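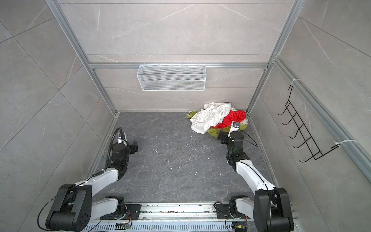
The Cirau Museum of Ceramics has received 80 glazed stoneware vessels from the estate of collector Emília Vaněk. The gift, announced June 19, 2018, includes bowls, lidded jars and tea wares made by potters of the Min valley.
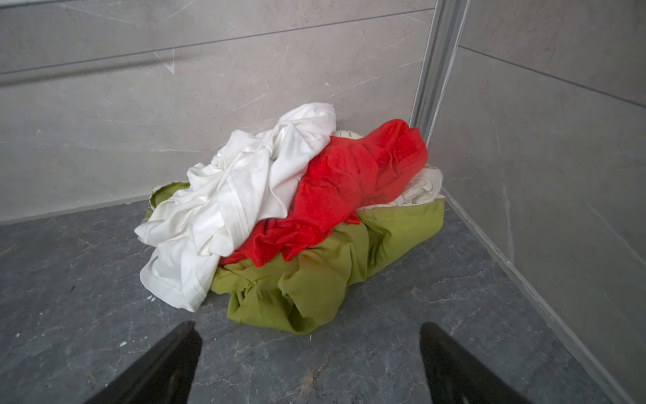

Most of the pieces were bought directly from the workshops, and 77 still have their original paper labels. Three jars without labels will be studied further before they are assigned to a maker. 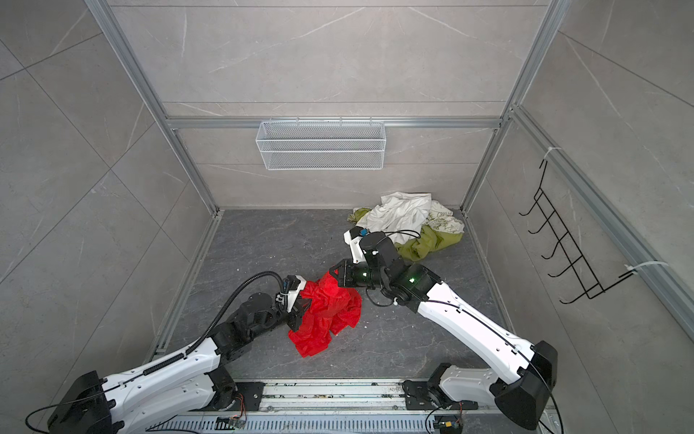 Valley potters are best known for an iron red glaze that was difficult to control in wood-fired kilns. On many vessels it breaks to brown at the rim — a trait collectors once considered a flaw. At its strongest, on the shoulders of the larger jars, the glaze is as bright a red as the crumpled cloth held in the gripper. Curator Mỹ Tôn has selected 13 of these jars for the opening display.

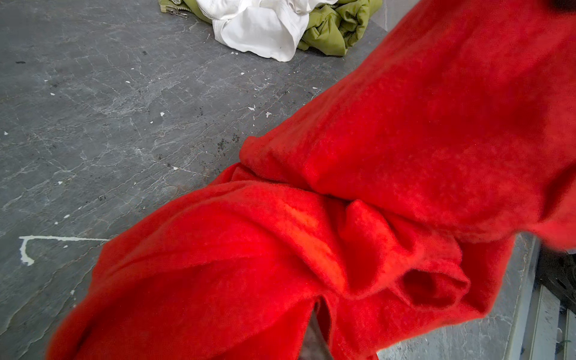
Pádraig Cronin wrote to the museum that the brown rims deserve a case of their own, and asked that the workshop labels be shown beside the jars. The display opens in October in the Prakmont Gallery. Admission is included with the museum ticket.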